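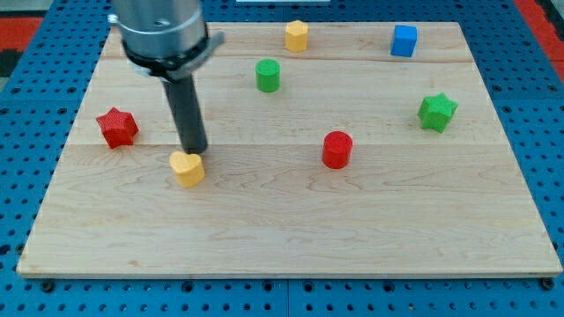 Section 2: Setting up the block pushing board

Okay, so you've got the arm bolted down and it powers up without beeping at you. Good! This is the part of the Larkau kit I like best, and I've set it up enough times now to know where people get stuck (mostly step 4, sorry in advance).

1. Put the wooden board on the pegboard with the long side facing you. Slide it until it feels square to the rows of holes, then snug down the bolts along the front. Finger tight is fine for now.

2. Fit the push rod. Loosen the black collar at the bottom of the arm, feed the rod up into it, and tighten. The rounded end points down.

CAUTION: Hold on to the rod while the collar is loose. It will drop straight onto your nice board, and I have the dent to prove it.

3. Scatter the blocks over the back half of the board. Stars, cylinders, the heart, whatever you like, just leave a bit of space between them so the rod can get in. I keep the front half clear so there's somewhere to push things to.

4. Set the hover height. Open the Jeron app, tap Height, and jog the arm down until the tip is 2 mm above the wood. A scrap of thick card works as a gauge. Do this over bare wood and not over a block!

Note: if the app shows error 753, the arm thinks it's still parked. Tap Home, wait for it to stop moving, and start step 4 again.

5. Jog over to the yellow heart and nudge it toward you. Keep the speed at 56 or lower the first few times. Higher than that and blocks tend to skate off the side, and then you're on your knees looking for a star.

6. Happy with how it moves? Go back and tighten the front bolts properly, then save your height under a name you'll remember. Mine is called "Tuesday" and I regret it.

CAUTION: Fingers off the board whenever the arm is live, even if it looks parked. Hit Pause before you move a block by hand.

If the rod wobbles when it pushes, the collar needs another quarter turn. Ese Okoro wrote up a longer fix for wobble in Section 5.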